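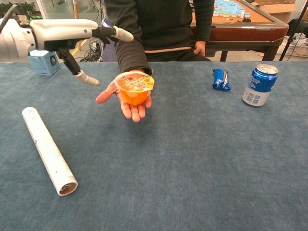

Destulen opens orders for the Matlow handover kit

Two-finger gripper and software package helps light robot arms to take and give everyday objects

Destulen, a maker of grippers and control software for light robot arms, announces today that the Matlow handover kit can be ordered. The kit is intended for laboratories, schools for technical education and care organizations that want to test how an arm can work at the same table as a person.

Matlow consists of a gripper with two jointed fingers, a set of exchangeable fingertips, a control box and the software Gesis, version 2. The customer uses his own arm. At the start of sales, the kit supports 14 models of arm, and the list is published on the product page of Destulen. More models will be added in the course of the year.

The company has developed Matlow for objects which are found in a kitchen or in a living room. Such objects are difficult for many industrial grippers. A sealed cup of fruit jelly can be pressed in too far, a snack wrapper has no fixed form, and a drink can is smooth and heavy in comparison with its size. During the development, the team has worked with a collection of 121 household objects, which were placed on a table or offered by hand.

"We have spent most of our time on the moment when two parties hold the same thing," says Josefien Mertens, product manager at Destulen. "A person feels very well when the other one has it. For the arm we had to make a choice: when does it close, how strongly, and when may the person let go? In the first versions the arm was too polite and waited too long. Our test persons found this more annoying than a grip that was a little bit firm."

The fingertips can be changed by hand, without tools. Three types are in the box: a soft tip for packed food and other objects that can be dented, a narrow tip for flat things, and a tip with ribs for bottles and tubes. Spare fingertips can be ordered in sets of 30.

Gesis lets the user set the gripping force for each object and save this setting under a name. It also has a mode for a flat hand, in which the arm approaches slowly from above and stops at a chosen distance before it closes. The operator can interrupt every movement with a button on the control box or with the space bar of the computer. The software runs on Linux. A version for Windows is in preparation, but Destulen does not give a date for it yet.

Before the start of sales, the kit was tried during 42 working days by Dewulf, an engineering office that advises care organizations about technical aids. The office used Matlow at an ordinary table, with a seated person on the other side.

"The installation took us one morning, and the largest part of it was the cables," says Gerrit Jansen, project leader at Dewulf. "We liked that the settings can be understood by a colleague who does not write programs. We were less satisfied with very thin plastic packaging. The gripper can pick it up, but we had to try several settings for it, and we have reported this to Destulen."

According to Destulen, the remarks from Dewulf have led to a new starting value for thin packaging and to a longer cable between the gripper and the control box. Both changes are included in all kits that are now delivered.

Matlow is a development product. It is not certified as a medical device and it may not be used to feed persons or to give them medicine. Users must make their own risk assessment for the complete installation, including the arm.

The kit is delivered within 30 days after the order. The price depends on the arm and on the number of licenses for Gesis, and a quotation can be requested from the sales department. Schools receive a lower price for two or more kits. A training of one day, at the customer's location or online, is offered separately and is given by Hilde Michiels.

Contact for the press: Karlijn Vermeulen, Destulen communication department
Contact for technical questions: Vidar Haugland, Destulen customer support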